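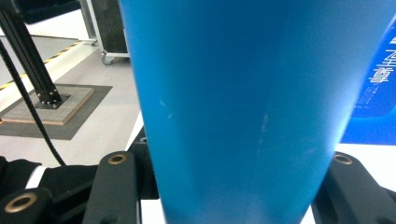

Heat Loss From Covered and Uncovered Drinking Vessels in a Dining Hall

Final project report, Introductory Thermal Measurement
June 2024

1. Purpose

The Hawthorne dining hall serves hot drinks from a central counter, and students carry them to tables up to two minutes away. The hall was considering lids for all drinks. The project measured how fast water cools in the vessels now in use, with and without a lid, and compared the results with a simple cooling model. Taste, cost and waste were left out of scope.

2. Background

A hot liquid in an open vessel loses heat by convection and radiation from the walls, by conduction into the table, and by evaporation from the surface. At serving temperature the evaporation term is usually large. Newton's law of cooling combines all of these into one coefficient and predicts an exponential approach to room temperature. The law should fit a lidded vessel better than an open one, as evaporation does not vary linearly with temperature.

3. Equipment

Three vessel types were tested: a plastic tumbler, a glazed stoneware mug and a double-walled steel cup sold under the Fastent name. Temperatures were read with a Dralliseck two-channel logger. One probe was held in the water at mid-depth and the other was hung in the air beside the vessel. Lids were flat disks cut from one sheet of polypropylene, so that lid material was the same in every run.

4. Method

4.1 Water was boiled, allowed to stand, and poured when the kettle probe read 85 °C.
4.2 Each vessel was filled with the same mass of water, weighed on a kitchen scale.
4.3 Logging started at the first reading below 80 °C and ran for 30 minutes.
4.4 Vessels were returned to room temperature between runs.
4.5 Each combination of vessel and lid was repeated four times, in an order drawn at random.

The full set gave 1,429 usable readings. Another 425 were discarded after the water probe was found resting against the wall of the mug. Those runs were repeated in February, when the room was two degrees cooler. All fits therefore use the difference between water and room temperature in place of the water temperature alone.

5. Results

Lids reduced the cooling rate in every vessel. The effect was largest for the steel cup, where the walls lose little heat and the open surface accounts for most of the loss. The tumbler and the mug gave similar rates after the first five minutes. Before that point the mug cooled its contents faster, which is consistent with heat flowing into the thicker wall.

The exponential model fitted the lidded runs closely. In the open runs the residuals followed a curve, with the model too slow at the start and too fast at the end. Adding an evaporation term removed most of this pattern.

6. Sources of error

The lids did not seal, and the gap was not measured. Air movement was not controlled; the ventilation in the lab switches on and off. Probe agreement was checked at two points only, in ice water and at room temperature.

7. Recommendation

For a walk of two minutes the difference between lidded and open vessels was too small to justify lids on temperature grounds. Lids are worth considering for drinks taken out of the building. A follow-up should repeat the open runs in a draft-free box and record humidity.

Comments (3)

Murray Bélanger: Section 4.2 should state the mass. Without it the coefficients can't be compared with anyone else's.

tk_lab2: Did you preheat the mug in any of the runs? Ours came out almost level with the plastic when we did.

Rosa: We only used cold mugs. The mass is in the appendix table, I'll move it up.

Contact: Zudutura Student Reports | © Zudutura | Back to top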